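Itcombe's Swap Shelf Moves to the Old Reading Room, and There Are Tables Now

Thursday, June 15, 2023

If you've walked past the Itcombe library annex this week and wondered why the blinds are finally up, I have good news. The swap shelf has moved! After a couple of years squeezed in beside the coat racks (where you could look at the stuff or let somebody get by, but never both), it now has the whole of the old reading room, with proper tables and a door that closes.

I went over on opening morning, thinking I'd stay ten minutes. I stayed until lunch and came home with a colander, two picture hooks and a desk lamp I didn't need.

For anyone new in town, the swap shelf works like this. You bring household things you're done with, you take household things you can use, and no money changes hands. You don't have to bring something to take something. Clothes and books go elsewhere, so what you mostly find is kitchen stuff, small tools, hooks and hinges, lamps, and a whole lot of cords.

The cords are really why I'm writing, because electrical bits are now their own section. In the old spot they all went into one big tub, and anybody who ever reached into that tub for a phone charger knows how it went. You'd pull on one end and the whole tub would come up with it. During May the tub got emptied and sorted, and 140 pieces made it through to the new room. Another 39 had frayed cords or bent prongs or a cracked case, and those went to the recycling depot out in Lernach.

What's left is laid out so you can see it. Extension cords are coiled and tied, adapters are in trays, and the power strips lie flat on a pale tabletop where you can turn them over and read the back. I liked that more than I expected to - I've lived in three places with exactly one outlet per bedroom, and I have opinions about power strips. Short ones are useless behind a couch. Long ones are great on a workbench and awful in a suitcase. And I'll always pick one with some breathing room between the sockets, so one fat charger doesn't eat the spot next to it.

There are a few house rules for this section, taped up by the door:

Bring cords clean and untangled.
No tape repairs, no missing covers, nothing that has been in a flood.
Everything gets checked at the desk before it goes out on the table.
Two electrical items per visit, please.

That last rule is new, and I heard some grumbling about it over by the lamps. I think it's fair. The first hour was busy, and the long extension cords were gone before I'd even found the light switch trays.

The rest of the room is still settling in. Kitchen things have the two tables under the windows, with the glasses toward the back so sleeves don't catch them. Tools are along the left wall. The shelf for board games and puzzles is up but pretty bare, so if you've got a complete one sitting in a closet (complete, please, I've been burned), this would be a great week to bring it in. There's also a box for loose screws and wall anchors, which I could happily have gone through all afternoon.

Money for the tables came out of the spring bake sale, which brought in 400 dollars, and there was enough left over to buy label holders and a decent step stool. The labels are handwritten for now and a couple of them are already curling.

Hours are Tuesday and Saturday mornings, nine until noon. Large furniture still can't be taken, but there's a board for notes about it next to the door, and I saw cards up from as far off as Skornent. The board holds 20 cards and it was close to full when I left, so write small. Parking is easiest on the Slaoui Street side. The front lot fills up early on Saturdays with people going to the bakery, me included.

I'm going back on Saturday with a box of my own. The desk lamp may be in it.
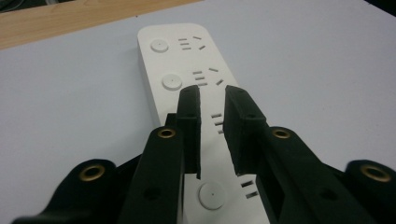

On the table: a white panel with rounded corners and slots in clusters along its length.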